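Usamos cookies para recordar tus preferencias. Aceptar | Configurar

Por Chiamaka Akande
Noviembre

¿Por qué los platos son redondos?

Piensa en la mesa de tu casa. La mesa, seguramente con esquinas. La servilleta, con esquinas. El mantel también. ¿Y el plato? Casi siempre redondo. Qué raro, ¿no? Vamos a verlo rápido, que hay mucho que contar.

Primero, el barro. Hace miles de años la gente ya hacía platos y cuencos con arcilla. Luego llegó el torno: una rueda que gira y gira. Pones una bola de barro en el centro, aprietas con las manos mojadas y... sale redondo. Hacer un cuadrado en una rueda que gira, dificilísimo. Prueba con plastilina y verás.

Segundo, las esquinas. Se rompen antes. Un golpecito en la punta y adiós. En un borde redondo no hay puntas que sobresalgan. Ademas se friega mejor: la esponja da la vuelta entera y no se queda salsa en ningún rincón. 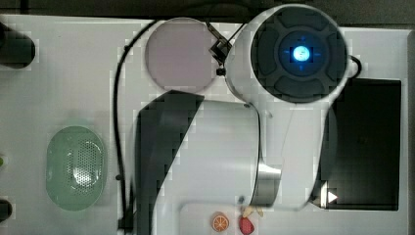
Un plato redondo de color rosa pálido, sobre una mesa blanca.

Tercero, el borde. Casi todos los platos tienen uno, a veces un poco levantado. Sirve para que la sopa no se escape y para agarrarlo sin meter el dedo en la comida (bueno, casi nunca).

¿Y el color? Viene del esmalte. Es una capa muy fina, como de cristal, que se pone sobre el barro y se mete en el horno. Calor, mucho calor. Sin esmalte, muchos platos de barro chuparían el agua. Pero hay platos de otras cosas: plástico, metal, madera, cartón. Esos no llevan esmalte cerámico.

En el taller Eltari, Nimal Sikder tiene 548 platos guardados. Tarda 3 días en dejar secar cada uno antes del horno. Si tiene prisa y lo mete húmedo, crac. "El agua de dentro se hace vapor y empuja", nos explicó.

Ahora tú. Necesitas un plato, un lápiz, papel y tijeras. Pon el plato boca abajo en el papel, dibuja el contorno y recórtalo. Dobla el círculo por la mitad. Ábrelo y dóblalo otra vez, en otra dirección. ¿Ves dónde se cruzan las lineas? Ese es el centro. Haz lo mismo con un plato más pequeño y comprueba si también funciona.

Palabras nuevas
Torno: rueda que gira para dar forma al barro.
Esmalte: capa brillante y dura que cubre la cerámica.
Contorno: la línea de fuera de una figura.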